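Tamuno: Collecting Kitchen Demonstrations for a Small Manipulation Policy

Project report by Fatima Bashir
10/11/2022

Tamuno started as a term project and grew a good deal bigger than I had planned for. My question was a simple one to write down: how many examples does a small learned policy need before it can handle thin, slippery household objects, and how much does it matter who gives the examples and in which room? I had been reading papers about this since March, and most of them skip over the collecting itself in a paragraph or two, so I decided to make the collecting my whole subject and treat the training part as a check at the end.

The tool is a pair of hand-held grippers, one per hand, each with its own camera looking out over the jaws. You squeeze the grip, the jaws close, and the video and the jaw opening are saved together. I wrote the recording software myself on top of Kolico, our lab's logging library (it was a pleasure to use once I had stopped fighting with the clock settings, which took me far longer than I like to admit). My target was 2,000 demonstrations, spread over 4 tasks: moving chopsticks into a jar, folding a cloth, stacking cups and closing a box.

The chopstick task is the one I grew fondest of, and also the one that taught me the most. A chopstick is narrow, it rolls, and the grip has to be near enough to the right height that the other end can still find the mouth of the jar. We worked in real kitchens whenever people were kind enough to lend us one, and we left the ordinary clutter where it was, so that the policy would not learn to depend on a bare lab bench.
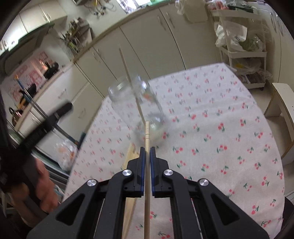 Figure 1. Chopstick task seen from one gripper's camera, with the glass jar just past the jaws.

Glass gave us trouble from the first session onward. Bright highlights on a rim move when the camera moves, and my first tracking script happily followed the highlights and lost the jar altogether! After a couple of unhappy evenings I switched to tracking the background, and patterned tablecloths turned out to be a real gift for that, with so many small shapes to hold on to. Fast wrist motion was the other problem. I ended up asking everyone to slow down a little at the moment of approach, and I kept the blurry recordings in a separate folder called Sustside so I could train with and without them later.

Each demonstration was then watched through once and given a label: clean, recovered or failed. "Recovered" means the person missed or slipped and then fixed it in the same recording. At first I was throwing these away, and I'm very glad my supervisor talked me out of it, as the policy trained without them simply froze after a bad grasp, while the one trained with them would at least back off and have another go.

Sessions were capped at 90 minutes, with a break whenever anybody wanted one. The grippers feel light when you pick them up and rather less so toward the end of an afternoon, and I could see it in the recordings too, where the approach got lower and sloppier.

If I were starting over I would write the labeling guide before the first session, and I would vary the jars more. The trained policy still hesitates at containers with a narrow neck. The scripts, the labeling guide and the calibration notes are in the project folder, and anyone in next year's group is very welcome to them.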